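The Long Walk to the Loo

Every town has a map that isn't printed anywhere, and my grandmother carried hers in her head. She could get from the bus station in Ramville to the far end of the market, have her feet measured, choose a cauliflower and be home for the two o'clock play on the radio, and at every point along the way she knew exactly how far she was from a lavatory. There was the one under the clock, with the brass rail going down. There was the one behind the library, which was cold but clean, and the one in the park, which she didn't care for. In Morris, the department store, you had to walk past all the handbags on the second floor to reach the ladies', and I'm quite sure that was deliberate, as she came home with more than one handbag.

I have been thinking about her map a good deal lately, having reached the age at which I am drawing up my own. It is a much emptier one. The steps under the clock have been filled in and there's a planter on top. Morris has been flats for years. The library still has its loo, bless it, but the library shuts at one on a Saturday, and a person who has had a pot of tea at half past twelve may find that rather a short day out.

So I spent a few weeks in February asking people about it, expecting to be politely put off, and instead I could hardly get away. It must be the one subject on which everybody has a story and has been waiting for somebody else to start. A bus driver told me he plans what he drinks at breakfast by the rota. A young father described changing a baby on the bonnet of his car in sleet. A woman I had known for years only to nod to told me in the bakery queue (in some detail, and with the queue joining in) why she has given up going to the coast. 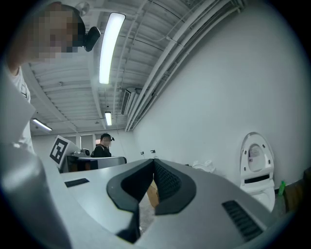 Widad Chidiac thinks I am being sentimental about the old ones, and told me so over a long lunch. Half of them were horrible, in her view, with no hook on the door and no step-free way in, and her own mother could never have managed the brass rail my grandmother was so fond of. What she would like is fewer grand staircases and more plain rooms at street level with a wide door, a light that works and somewhere dry to put a bag. She'd also like them to be open after dark, when the pubs are full and the shops are shut, and when the town seems to decide that only drinkers have bladders.

I had no answer to that, and I've stopped looking for one. The brass rail was lovely and it was no use to anybody with a bad hip.

What does all this cost? I had vaguely supposed it was a fortune, and that this was why they had all gone. The figures I was shown for one small block of two cubicles came to 3,960 pounds a year for cleaning, with another 900 for water and 989 for what the sheet called sundries, which covers paper, soap, locks and, in one bad month, a new door. I'm not going to pretend that's nothing to a small place with a leaking village hall. But it works out at less than the hanging baskets, and I say that as someone who is very fond of a hanging basket. 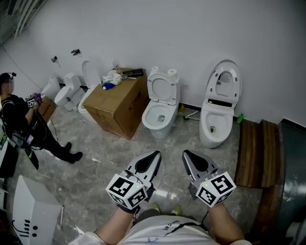
White toilets along a white wall, with a grey marble-patterned floor.

The other way of doing things is to ask the shops. Gerrit De Bruijn runs a café called Rollo on the corner by the old corn hall, and for three years now he has had a little card in the window saying that anyone may come in and use the loo without buying so much as a biscuit. He had a bad time with his stomach when he was younger, he told me, and he remembers the look he used to get from behind counters, so he trained himself and then his staff never to give it. Mostly, he said, people do buy something, out of sheer embarrassment, and he has given up telling them not to. At the last count there were 12 cards in windows round the town, including the hardware shop, where you go through paint and turn left at the hinges.

I like the cards very much. I've used several of them in the course of what I am calling research. All the same, there's a shyness to be got over at the door, and I noticed that I chose the places where I already knew a face. My grandmother, who wouldn't have asked a stranger for the time, would have gone home instead. 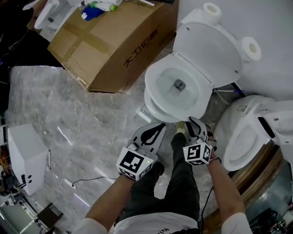
And going home is really the heart of it. When I look back through my notebook, the thing people told me over and over again was about the trips they no longer make – the Thursday dance class, the walk along the river with a friend who has just had twins, the football, which a retired postman had followed for most of his life and now listens to in the kitchen. They had simply let one outing after another drop, and when friends asked, they said they were a bit tired.

There are places which manage it differently. I took the train out to Fekutton, where the old block by the station was done up the winter before last, and I'm afraid I was as pleased with it as if it had been a cathedral. It has a wide door and a ramp without a puddle at the bottom. It has a low basin for children, a proper shelf, and a bench outside in the sun for whoever is waiting, which turned out to be where half the town does its talking. A man with two spaniels told me it was thirty pence for the first year and then they gave up on the thirty pence, as the machine that took the coins kept needing to be mended and ate up most of what it earned.

I sat on the bench for longer than I had meant to. A coach came in, and its passengers went up the ramp in ones and twos, came out again and asked the man with the spaniels which was the best place for lunch. He sent them to the one by the bridge, and warned them off the soup.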